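Robot Handling, Session 8: Teaching by Hand
Notes by Zane Vītola

Right, so last time we drove the arm from the desk with the joysticks, and most of you found that folding anything that way is miserable. Today we drop the arm altogether and use the hand-held grippers. You hold the tool, you do the job yourself, and the recording is what the robot learns from later.

What you need from the reading: Priedītis, chapter 2, the bit on matching the tool to the robot. If the fingers on your hand tool and the fingers on the arm are different shapes, the arm will try grips it can't make. (I lost most of July to this on the Jaunzems project, so please do read it!)

Some things I'd like you to get into the habit of:

Move a bit slower than feels natural. Your wrist is much quicker than the arm's.

Start every go with the cloth in a different heap. If you flatten it neatly first, you've only taught the robot to fold flat cloth, and I've marked plenty of those.

Don't help with your free hand. I know it's tempting when a corner slips. Let it slip, pick it up again with the gripper and keep recording, as those recoveries are some of the best material we get.

Look where the tool looks. The lens is wide and sees far more than you think, ceiling lights and all, but the cloth still has to stay in view between the fingers or in front of them.

How many goes? Each pair does 16 today. Across the whole group we should end up with almost 100, enough for a first try at training. Mondis, the set Tarmo will show you next term, has 2000, so don't expect miracles from ours.

Crumpled cloth at the gripper, as the tool's own lens sees it:

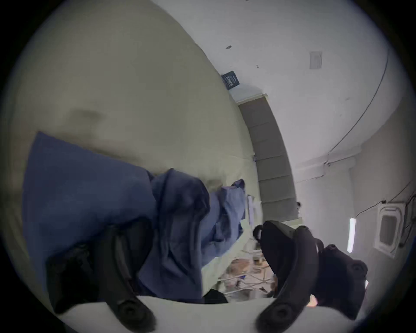 Before you go

Name your files with your pair number first, then the go. Copy them to the Citik folder and write down any you think are bad, with a word or two on why. I'd much sooner have a bad one marked than deleted.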